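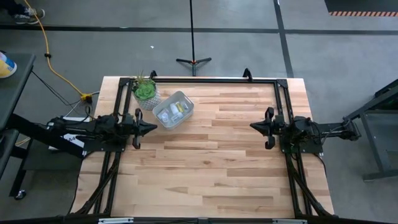 Selon un lecteur qui a réagi dès l'annonce, un plan de travail en bois massif ne vaut que par l'entretien qu'on lui accorde, et il aurait préféré que l'on parle d'abord d'huile et de ponçage. L'atelier Urban, installé à Idinport, lui donne en partie raison : sa journée consacrée aux plateaux en bois clair, prévue le samedi 18 décembre, commencera par une heure sur les finitions.

La matinée portera sur les plateaux en lamelles collées, dont les bandes passent du miel au brun foncé. Ce mélange de teintes plaît à une partie de la clientèle et en rebute une autre — l'atelier reçoit régulièrement des demandes de plateaux plus uniformes. Les participants pourront comparer des chutes huilées, cirées et laissées brutes, puis poncer eux-mêmes un échantillon qu'ils emporteront.

L'après-midi sera réservé au rangement. Il y sera question des petits flacons, bouchons et récipients qui finissent par occuper toute la surface. L'atelier conseille de les réunir dans un bac en plastique peu profond, assez translucide pour retrouver un article sans tout sortir. Une plante grasse peut rester sur le plateau à condition que le pot soit posé sur une soucoupe : l'eau qui stagne laisse des auréoles, et celles-ci partent difficilement sur une essence claire.

La maison Rustia, qui fournit les huiles, tiendra une table à l'entrée. Elle y vendra des bidons de 900 millilitres et reprendra les bidons vides. Les plateaux de démonstration viennent de la scierie Kurkisham et seront mis en vente à la fermeture, sans réservation possible.

L'atelier accueillera 18 personnes par séance. L'inscription se fait sur place ou par téléphone, aux heures d'ouverture. Les tabliers sont prêtés, les masques contre la poussière sont à apporter.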